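Moving the Flemavdale forum attachments out of the database

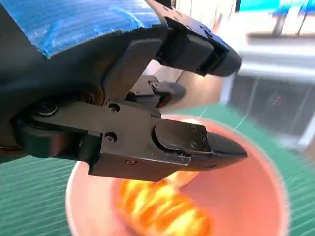 Black gripper with the blue ribbed pad.

The Flemavdale board has stored its attachments as database blobs from the start. The default in Fiment is to write them to disk, but the option was set the other way when the board was installed and I never changed it. By January the attachments table was far larger than everything else put together, and the nightly dump was still running when people logged on at breakfast.

There were 2711 attachments to move. Fiment has a built-in export under Maintenance, Storage, and it works in batches. The batch size defaults to 200. I left it there for the first run and the script timed out partway through the fourth batch. Dropping the size to 50 cured that, at the cost of more clicking, as the page does not advance on its own unless scripts are allowed for the admin area.

A few notes for anyone doing the same.

The target folder must sit outside the web root. Fiment will accept a folder inside it without complaint, and then anyone who guesses a file name can fetch private attachments directly. Mine is one level up, owned by the web server user, mode 750.

File names on disk are hashes with no extension. The original name and type stay in the database, so a copy of the folder alone is not a usable backup. Dump the table and copy the folder in the same job, table first.

Thumbnails are not exported. They are rebuilt on first view, which made the older picture threads slow for the first evening. There is a rebuild command that does them all in one pass:

fiment thumbs --rebuild --max 596

The 596 is the width of the post column in the Brundine theme. With the stock value the thumbnails came out wider than the column and the browser scaled them down again, so text in screenshots went soft. If you use another theme, measure the column with the sidebar open.

Seven attachments failed to export. All of them had a zero length in the table and had presumably been broken for years. The log gives only the attachment number, so I looked up the posts by hand and removed the dead links. The Vasiliauskas plug-in claims to do this automatically – I tried it on a copy of the board and it also removed the posts, so I can't recommend it in its current version.

After the export, the table does not shrink by itself. Run an optimise on it, and check the free disk space beforehand, as the server writes a full second copy while it works.

The dump now finishes before 3 am. Next job is the avatars, which are stored in a different table and have no export page at all.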